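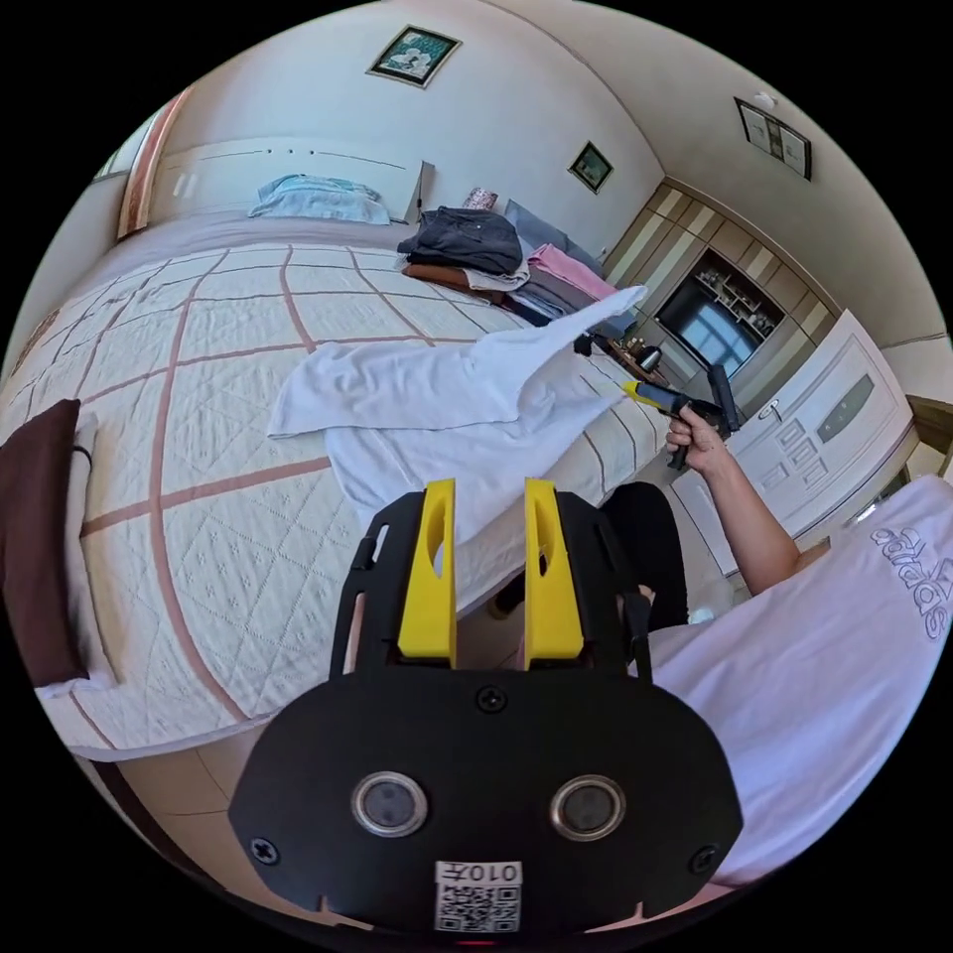
Report on the visit to the Clistari furnished accommodation, Thursday, August 12, 2021

The housing services branch visited Clistari to review how bedrooms are set up and kept, and how linen and clothing are handled between stays. The visit followed the July meeting with the Tiker linen service and took in 3 rooms on the upper floor. The remaining rooms will be seen at a later date.

Bedrooms

The bedrooms are furnished in a domestic style, which the branch supports. The room seen first has a bed with a white headboard and a quilted white bedspread, diamond stitched and crossed by brownish-pink stripes in a large grid. A light blue pillow is placed at the head. Framed pictures hang on the walls, including a white flower on a teal background over the bed. Storage is provided by a white dresser with carved drawer panels and by a wooden cabinet unit in the corner, which also holds the television. A black kettle stands on a small table in front of the cabinet.

Linen and clothing

Folding is carried out on the bed itself. White cloths are lifted by the corner, shaken out and laid flat before the first fold. Folded clothes, among them a dark grey jacket and a pink garment, are kept in a pile further along the mattress until they can be put away. Visitors noted that the pile takes up a good part of the working surface, and that a folding table on the landing would be of benefit. Clistari has asked Asadi to quote for one.

Linen is sent out twice a week. The present allowance is 70 sets, and Clistari considers this adequate outside the holiday period. Replacement bedspreads are to be ordered through Prundis within the approved limit of $2000.

Matters to follow up

Clistari will supply the branch with its room checklist, which was being revised at the time of the visit. The colour coding of shelves in the linen cupboard should be completed before the next intake. Access to the rear stairs was not reviewed.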